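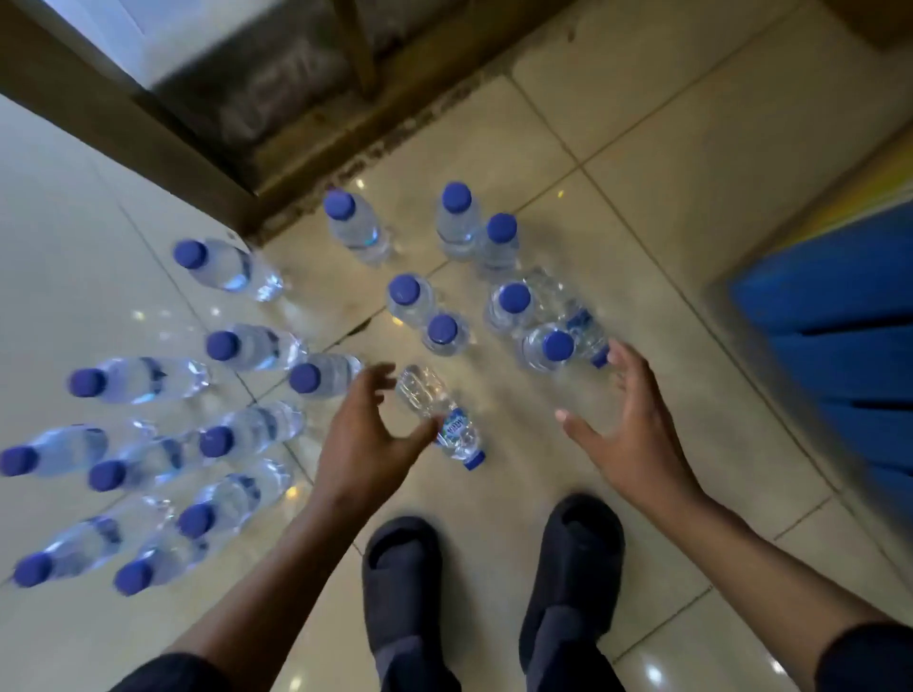
Home | News | Research | Press | Contact

Zanbridge method learns shelf stocking from everyday recordings

Zanbridge has published results for Fuvia, a method that teaches two-armed robots to stock shelves using recordings of people doing the same job by hand.

The team trained Fuvia on 730 recordings made from head height, then added 24 demonstrations on the robot itself. In 167 test runs with small drinks bottles, the robot finished 118 without help. Most failures came when a bottle had to go into a narrow gap between two others.

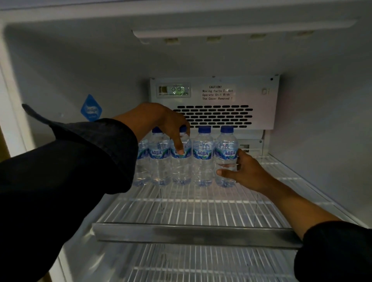
Lining up water bottles on a wire fridge shelf, both hands in use.

"Two hands often do different things at the same moment, and older methods treated them separately," said Wilma Mulder, who led the work. "We model them together - that made the biggest difference in our tests."

The code will be released in June. Tests on glass bottles are still under way.

Shares: 24 | Comments: 0

Related news
Barrera gripper trials extended
Zanbridge and Bondar to share test data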